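Suche
Suchbegriff eingeben …

Mein Spiel heißt noch immer Florkum, und es läuft noch immer zu langsam. Seit März baue ich die Beleuchtung neu, immer abends nach der Arbeit, und ich möchte aufschreiben, was ich dabei gelernt habe. Vielleicht hilft es jemandem, der auch allein an einem kleinen 3D-Projekt sitzt.

Das Dorf in meinem Spiel heißt Olberg. Es hat 46 Häuser, und jedes Haus hatte bis vor kurzem eigene Lichter, die in Echtzeit berechnet wurden. Auf meinem Rechner ging das gut. Auf dem alten Laptop, den ich zum Testen benutze, war der Marktplatz fast nicht spielbar. Ich habe zuerst die Texturen verdächtigt und viele Abende damit verloren, sie kleiner zu rechnen. Das Ergebnis war ein Dorf, das genauso langsam war und dazu noch hässlich.

Danach habe ich endlich den Profiler geöffnet, was ich am Anfang hätte machen sollen. Die Schatten brauchten den größten Teil der Zeit. Jetzt haben nur noch zwei Lichter auf dem Platz echte Schatten, alle anderen sind in Lightmaps gebacken.

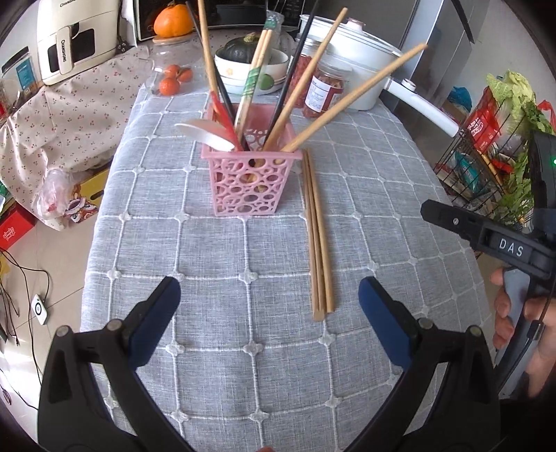

Rosa Besteckkorb auf der grauen Tischdecke.

Das Backen hat leider eigene Probleme. Bei manchen Wänden waren schwarze Flecken in den Ecken, und ich verstand lange nicht, woher sie kommen. Es waren überlappende UVs. Ich modelliere in Blender und hatte vergessen, einen zweiten UV-Kanal nur für das Licht anzulegen. Wenn man das weiß, ist es eine Sache von wenigen Minuten pro Modell — aber man muss es eben für jedes Modell machen.

Noch nicht gelöst ist die Mühle von Bustcombe, dem zweiten Ort. Die Flügel drehen sich, also kann ich ihren Schatten nicht backen. Ich probiere gerade eine einfache Textur, die als Schatten über den Boden wandert. Von weitem sieht es gut aus, aus der Nähe nicht so sehr.

Und dann ist da noch Choo, die kleine Lokomotive. Sie wird von Light Probes beleuchtet und springt am Tunnel plötzlich von hell nach dunkel. Ich glaube, dort fehlen einfach Probes. Das will ich als Nächstes prüfen, bevor ich wieder an den Texturen spiele.

Kategorie: Spieleentwicklung | Schlagwörter: Beleuchtung, Lightmaps, Blender, Florkum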